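About > Company > Who We Are

Products Services Calibration Downloads About Contact

About Wevovitz

Wevovitz makes and services moisture meters for stored grain. The company designs the sensing cells, assembles the instruments, and maintains the calibration tables that convert an electrical reading into a percentage of water by weight. Customers are country elevators, feed mills, seed processors, and farms with their own bins.

Origins

The business began as a repair bench run by Barnabás Bárány and Enikő Gulyás. Most of the work was on older capacitance meters with drifting oscillators and worn load cells. Repair records showed that the same faults came back on instruments from several makers, and that many units sent in as defective were within tolerance but loaded with outdated tables. The first Wevovitz product was a replacement sensing cell for those meters. The first complete instrument, the Molanau, followed once the cell had been used through several harvests.

What we make

The Molanau is a benchtop meter for elevator offices and labs. It weighs the sample, measures its temperature and its dielectric response, and reports moisture on a wet basis. The hopper drops the sample into the cell from a fixed height, so that packing density does not depend on the operator.

The Fodor is a portable unit for use at the bin or in the field. It takes a smaller sample and has a wider stated error. We recommend it for deciding when to start or stop a dryer. It should not be used to settle a load, and the manual says so on page 2.

The Zaltidus is an in-line probe for continuous-flow dryers. It is mounted in the discharge auger housing and sends readings to the dryer controller. Installation requires a straight section of housing and a bonded ground. Dealers who are unsure of a site should send drawings before ordering – a poorly placed probe reads air gaps between kernels and will report low.

Calibration

Capacitance meters do not measure water directly. They infer it, and the inference depends on the crop, the variety, the growing season, and the temperature of the grain. Each table we issue is built from samples dried in an air oven by the reference method for that crop. A new table for a major crop uses at least 500 samples spread across the full moisture range, and corn uses 1,000. Samples from the dry end are easy to obtain. High-moisture samples have to be shipped cold in sealed bags and run soon after arrival, and they account for most of the cost of a table.

Emese Kun manages the reference lab. Her group also keeps a retained set of 4,000 samples in sealed storage, which is used to check each revision against the one before it. When a revision shifts the result at any point in the range, the size of the shift is printed in the release notes.

Owners can load new tables by cable or memory card. There is no charge for tables, including tables for discontinued models.

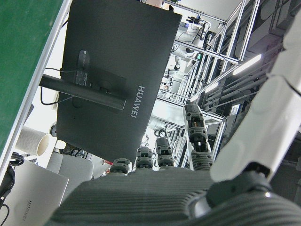
Service

Meters sent in for annual service are first tested as received. The readings are recorded before any cleaning or adjustment, and the customer gets both sets of figures. The cell is then cleaned, the scale is checked with certified weights, and the temperature sensor is compared at two points. Fines and bee's wings in the cell are the most common cause of a high reading. Operators can remove them with a soft brush. Compressed air should not be used on the Fodor – it can lift the seal around the thermistor.

Service requests are handled by Mutua Mosoti. Turnaround is longest in the weeks before wheat harvest, and we advise sending instruments in during winter.

Training

Fahad Khokhar teaches a short course for elevator staff on probing trucks, dividing samples, and handling grain that is colder than the room. Most disputed readings we are asked to review come from sampling, and the course spends more time on the probe and divider than on the meter. Course notes can be found under Downloads.

Page last revised June 2019

Shares: 2 Comments: 0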